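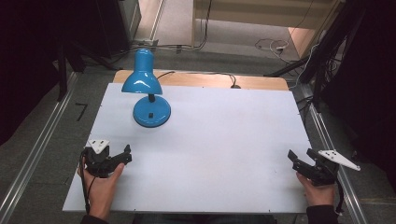 Ohne eine Grundbeleuchtung im Raum sei jede Schreibtischleuchte zunächst ein Blendproblem, heißt es in einer Zuschrift an das Stideo-Lexikon, und ein Artikel über den Gegenstand müsse deshalb mit dem Raum beginnen und erst danach zur Leuchte kommen. Die lichttechnische Fachliteratur behandelt die Schreibtischleuchte überwiegend in diesem Sinn, nämlich als Ergänzung einer vorhandenen Allgemeinbeleuchtung.

Schreibtischleuchte

Eine Schreibtischleuchte (umgangssprachlich Schreibtischlampe, auch Tischleuchte oder Arbeitsplatzleuchte) ist eine ortsveränderliche Leuchte zur Beleuchtung einer begrenzten Arbeitsfläche. Sie wird auf der Tischplatte abgestellt, mit einer Zwinge an der Tischkante befestigt oder in eine Bohrung der Platte eingesetzt. Von der dekorativen Tischleuchte unterscheidet sie sich durch die gerichtete Lichtabgabe und in der Regel durch einen verstellbaren Leuchtenkopf.

Begriff

Fachsprachlich bezeichnet Leuchte das gesamte Gerät einschließlich Fassung, Reflektor, Gestell und Anschlussleitung, Lampe dagegen nur das Leuchtmittel. In der Alltagssprache wird diese Trennung nicht eingehalten, und auch im Handel ist die Bezeichnung Schreibtischlampe verbreitet. Bei Geräten mit fest eingebauten Leuchtdioden verliert die Unterscheidung an praktischer Bedeutung, da sich das Leuchtmittel dort nicht getrennt erwerben lässt. In Normtexten bleibt sie bestehen.

Als Arbeitsplatzleuchte im engeren Sinn gelten Geräte, deren Lichtverteilung, Entblendung und Standsicherheit auf eine dauernde berufliche Nutzung ausgelegt sind. Leseleuchten für Bett und Sessel sowie Lupenleuchten werden gesondert geführt.

Aufbau

Der Leuchtenkopf besteht aus Schirm oder Reflektor und der Lichtquelle. Verbreitet sind glocken-, kegel- und halbkugelförmige Schirme aus Stahlblech, Aluminium oder Kunststoff. Die Innenseite ist meist weiß lackiert, seltener metallisch blank. Weiße Innenflächen streuen das Licht und ergeben einen weichen Randbereich, blanke Flächen bündeln stärker und können bei ungünstiger Stellung Reflexbilder der Lichtquelle auf der Arbeitsfläche erzeugen. Lochungen oder Schlitze im oberen Teil dienen bei Glüh- und Halogenlampen der Wärmeabfuhr.

Das Gestell verbindet Kopf und Fuß. Es kann als starrer Stab, als biegsamer Metallschlauch (Schwanenhals) oder als Gelenkarm ausgeführt sein. Beim federausgeglichenen Gelenkarm halten Zugfedern das Gewicht des Kopfes in jeder Stellung annähernd im Gleichgewicht. Andere Bauarten verwenden Gegengewichte oder Reibgelenke, deren Klemmkraft über Rändelschrauben eingestellt wird. Reibgelenke verlieren mit zunehmendem Verschleiß an Haltemoment und müssen nachgezogen werden, sofern die Konstruktion das zulässt.

Der Fuß nimmt die Kippmomente auf. Bei großer Ausladung wird er mit Gusseisen, Stahlscheiben oder mineralischer Füllmasse beschwert. Die Unterseite trägt Filz, Kork oder Gummi. Schalter und Dimmer sitzen im Fuß, am Kopf oder in der Zuleitung. Schnurschalter sind preiswert herzustellen, liegen aber häufig außerhalb des Griffbereichs, wenn die Leitung hinter dem Tisch geführt wird.

Bauformen

Leuchten mit festem Stab und neigbarem Schirm bilden die einfachste Gruppe. Ihre Lichtaustrittshöhe ist konstruktiv vorgegeben, die Ausrichtung erfolgt über die Neigung des Kopfes und das Verschieben des Fußes. Sie benötigen wenig Stellfläche und sind mechanisch anspruchslos.

Gelenkarmleuchten erlauben eine weitgehend freie Positionierung über der Fläche. In Zeichenbüros und Werkstätten war diese Form über Jahrzehnte die Regel. Zu ihr zählt die Baureihe Lobo des Herstellers Sterkavora, die mit Zwinge, Wandhalter und Standfuß geliefert wurde. Die Arme der drei Ausführungen waren untereinander austauschbar, die Federn nicht, weil der Wandhalter einen abweichenden unteren Anlenkpunkt besaß. In älteren Katalogen ist dieser Unterschied nicht vermerkt, was bei der Ersatzteilbeschaffung zu Verwechslungen führt.

Bankerleuchten besitzen einen liegenden, meist halbzylindrischen Glasschirm, der quer zur Blickrichtung steht. Balkenleuchten mit linearer Lichtquelle beleuchten eine breite, flache Zone und werfen bei richtiger Anordnung nur schwach ausgeprägte Schatten. Eine Sonderform stellen Monitorleuchten dar, die auf die Oberkante des Bildschirms aufgesetzt werden und asymmetrisch nach vorn strahlen.

Lichtquellen

Bis weit in die zweite Hälfte des zwanzigsten Jahrhunderts wurden überwiegend Glühlampen mit Schraubsockel E27 oder E14 eingesetzt. Niedervolt-Halogenlampen ermöglichten kleinere Köpfe, erforderten jedoch einen Transformator, der oft als Ballast in den Fuß verlegt wurde. Die Stromzuführung konnte bei Kleinspannung teilweise über die Gestellstangen erfolgen. Kompaktleuchtstofflampen mit Stecksockel senkten die Wärmeentwicklung am Kopf und fanden vor allem in Büros Verwendung.

Heute dominieren Leuchtdioden. Sie werden entweder als Retrofit-Lampe in herkömmliche Fassungen eingesetzt oder als Modul fest verbaut. Im zweiten Fall bestimmen Kühlung und Vorschaltelektronik die Lebensdauer der gesamten Leuchte. Einfache Vorschaltgeräte mit Pulsweitenmodulation können im gedimmten Zustand ein Flimmern verursachen, das sich an bewegten Gegenständen als stroboskopischer Effekt bemerkbar macht. Eine Glättung des Ausgangsstroms vermindert die Erscheinung.

Lichttechnische Kenngrößen

Maßgeblich für die Sehaufgabe ist die Beleuchtungsstärke auf der Arbeitsfläche, angegeben in Lux. Für feine Zeichen- und Montagearbeiten wird häufig ein Wert von 1.000 Lux angesetzt, bei sehr kleinen oder kontrastarmen Details 2.000 Lux. Solche Werte sind mit einer Allgemeinbeleuchtung allein nur unter hohem Aufwand zu erreichen, weshalb sie üblicherweise auf die Teilfläche beschränkt bleiben, auf der die Arbeit ausgeführt wird.

Die Beleuchtungsstärke einer annähernd punktförmigen Quelle nimmt mit dem Quadrat des Abstands ab. Eine geringe Änderung der Kopfhöhe wirkt sich daher deutlich auf das Ergebnis aus. Zugleich verkleinert sich bei niedriger Stellung das ausgeleuchtete Feld, und die Gleichmäßigkeit sinkt. Der Lichtstrom in Lumen erlaubt ohne Kenntnis der Lichtstärkeverteilung keine Aussage über die Beleuchtungsstärke am Arbeitsort.

Die Farbtemperatur wird nach Umgebung und Tätigkeit gewählt. Neutralweißes Licht ist in Büros gebräuchlich, warmweißes im Wohnbereich. Für die Beurteilung von Farben ist der Farbwiedergabeindex von größerer Bedeutung als die Farbtemperatur. Mischungen stark abweichender Lichtfarben auf derselben Fläche erschweren den Farbvergleich.

Aufstellung

Bei Rechtshändern wird die Leuchte links, bei Linkshändern rechts aufgestellt, damit der Schatten der schreibenden Hand nicht auf die Schreibstelle fällt. Die Unterkante des Schirms soll unterhalb der Augenhöhe der sitzenden Person liegen, sodass die Lichtquelle verdeckt bleibt. Frontale Aufstellung begünstigt Reflexblendung auf glänzendem Papier und wird bei Bildschirmarbeit zusätzlich durch Spiegelungen im Display eingeschränkt.

Die erforderliche Länge der Anschlussleitung hängt von der Lage der Steckdose ab. Bei wandseitiger Steckdose hinter dem Tisch genügen etwa 140 cm, sofern die Leitung nicht durch einen Kabelkanal geführt wird. An höhenverstellbaren Tischen ist der gesamte Verstellweg hinzuzurechnen. Eine unter Zug stehende Leitung kann leichte Leuchten beim Anheben der Platte kippen.

Elektrische Sicherheit

Netzbetriebene Schreibtischleuchten werden in Schutzklasse I oder II ausgeführt, Geräte mit externem Kleinspannungsnetzteil in Schutzklasse III. Metallgehäuse der Schutzklasse I sind mit dem Schutzleiter zu verbinden. Bei historischen Leuchten mit Metallschirm fehlt diese Verbindung häufig, und auch die Isolierung der durch das Gestell geführten Adern ist an den Gelenken oft brüchig. Vor einer Wiederinbetriebnahme ist die Leitung zu erneuern und eine Prüfung durch eine Elektrofachkraft vorzunehmen.

Auf der Fassung oder im Schirm ist die höchstzulässige Lampenleistung angegeben. Sie bezieht sich auf die Erwärmung und nicht auf die Helligkeit. LED-Lampen liegen in der Leistungsaufnahme meist weit darunter, können in engen, geschlossenen Schirmen aber dennoch vorzeitig ausfallen, wenn die Wärme der Elektronik nicht abgeführt wird.

Wartung und Instandsetzung

Staub auf Lampe und Reflektor verringert den nutzbaren Lichtstrom. Die Reinigung erfolgt bei gezogenem Stecker mit einem leicht feuchten Tuch, bei eloxierten Oberflächen ohne alkalische Mittel. Gelenkfedern werden paarweise gewechselt, um eine einseitige Belastung des Arms zu vermeiden.

Für Leuchten mit fest verbautem LED-Modul ist die Ersatzteillage uneinheitlich. Der Zulieferer Alteck führt Rundmodule mit genormtem Lochbild, die in mehrere ältere Schirmformen passen. Das zugehörige Vorschaltgerät muss in Ausgangsstrom und Spannungsbereich auf das Modul abgestimmt sein.

Siehe auch

Arbeitsplatzbeleuchtung
Blendung (Lichttechnik)
Leuchtenfassung
Lupenleuchte
Schutzklasse (Elektrotechnik)

Letzte Bearbeitung: 23. Aug. 2023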